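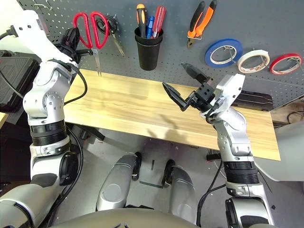

Home & Making | Workspaces

Search stories, makers, topics Go

7 min read

I have lost more scissors than I have lost umbrellas, and I've lost a lot of umbrellas. For years my method for finding a pair was to stand in the middle of the room and turn slowly on the spot, patting things. Then last August I went to see a man about a pegboard and came home with opinions.

The man was Marius Pană, who repairs books and boxes from the back half of a shop called Trumel. It sells paper at the front – gorgeous paper, the sort you buy and never dare cut – and at the back there's a bench, a sink and a wall of holes. I'd gone in for a sheet of marbled endpaper and ended up staying most of the afternoon, mainly because I couldn't stop looking at the wall. Everything he reached for was there. He'd put his hand out without lifting his eyes from the glue and come back with the bone folder, every time. I was so jealous I nearly cried.

"You've got a drawer, haven't you?" he said.

I have got a drawer. I've got several.

Pegboard is old stuff, of course, and most of us know it from garages and our grandads' sheds, that brown hardboard with the furry edges and the outline of a missing hacksaw drawn on in felt tip. My own grandfather's was screwed up in a house built in 1911, on a wall so far from straight that the hammers hung at a slant. I thought that was how hammers hung. It never occurred to me that you might have one indoors, on purpose, somewhere visitors could see it.

But they do come nicer now. Mine is dark grey, and I chose the colour after a ridiculous amount of dithering with samples propped against the skirting board. I'd wanted white. Marius talked me out of it (white shows every thumbprint, he said, and in the evening you'll be staring at a grid of little black dots until your eyes swim), and he was right about the dots at least, as I found when I tried a white offcut behind the desk lamp. On dark grey the holes sort of sink away and the tools come forward. A red handle on it is practically a traffic light. That's my one firm bit of shopping advice, in fact: buy your most-used scissors in the brightest colour you can stand, and let the other pair be black.

You do want two pairs, by the way. One for paper and tape, one for cloth, and woe betide anyone in my house who mixes them up. I hang them by the handles with the blades pointing down, low enough that I can get at them from my chair.

Tape was the thing I got wrong. I'd bought a clever little tape shelf, 21 pounds plus postage, and it stuck out so far that I clouted my knuckles on it twice in the first hour. It now lives under the sink holding sponges. Rolls of tape are perfectly happy on a plain hook, and a hook costs pennies. Buy the hooks that lock, though. The loose kind come away with the tool, ping off the table and vanish under the radiator, and I must have five of them under there by now.

For the other side of the argument I rang Khải Đinh, who makes kites under the name Tiêu and works on a much bigger scale than I do. He's got a pegboard and he loathes it. "It fills up," he said. "You leave one hook spare and by the weekend there's a dog lead on it." He'd rather have the money spent on the table, and we talked for ages about tables, more than I'd planned to. His is a single long board in a pale timber, grain running the length of it, and he's fanatical about keeping it bare. Each night he puts the whole lot away, wipes it down and turns the light off on an empty surface.

I tried this for a week, thinking it sounded a bit monkish, and oh, it's lovely! You come in with your tea and there's just wood. I'd honestly forgotten mine had a grain. A light top does show the ink and the ring marks, and Khải rubs his down with very fine paper and a pot of wax called Gendinum that smells like a church. I bought some. The ring marks are still there but they look more expensive.

Where he and Marius agree is on the gap between the two. The board wants to start low, almost at table level, so the things you use constantly hang just above the work and you're not forever half standing up. Mine was 37 centimetres too high to begin with, because I'd copied a picture out of the Gekell catalogue where it floated halfway up the wall above a fern. Very elegant. I had to get on the step stool for the stapler. Down it came, and I filled the old screw holes with toothpaste and hoped for the best.

The other thing I'd say is to leave it half empty for a month. I hung up everything I owned on the first day, including a spokeshave I've never used, and then couldn't find the scissors for all the other stuff. Now if I haven't touched a thing by the end of the month it goes back in the drawer. I kept one of the drawers. Marius doesn't need to know.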